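Parallel or angled fingers for small plastic parts?
Zeststead Makers Help > Arms and grippers

Danang Teoh
Hi all, I've got 2 grippers on trial for our arm and can't choose. One's the Werkeo with the stock fingers, the other's a Juvarberg, which is 569 quid (ouch!). Jobs are old desktop PCs, so drives and memory, plus a test board with slots and clips to push blue plastic parts into.

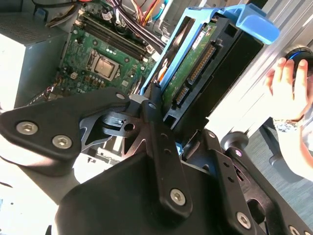

My worry is reach. Inside a PC case there's hardly any room between the drive cage and the motherboard, and I keep fretting about clouting something with a bracket. Has anyone run both? Wrist camera is staying on whatever I pick.

Armelle Boyer
Ooh, I had the same dilemma in December! Went for the Werkeo in the end and I don't regret it, though I did swap the finger pads after 30 goes because they'd gone shiny. For pushing things into slots I'd worry less about reach and more about whether the part twists in the grip. 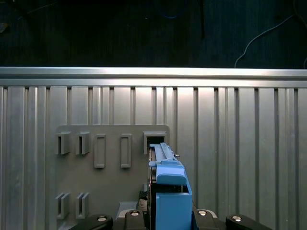 Mine always wanted to tip when I held it too low, so grab as near the slot end as you dare and slow the last bit right down. Also check your camera can still see the hole once the part's in the way (mine couldn't, I had to tilt it a touch).

Quentin Gilbert
juvarberg all the way, never used the other one

Fabrice Tanguy
Depends on your controller. The Bodin one took me 3 evenings to get talking to the Juvarberg, and the force setting still resets when I power off. If you're on that, ask to keep the trial a bit longer before you pay.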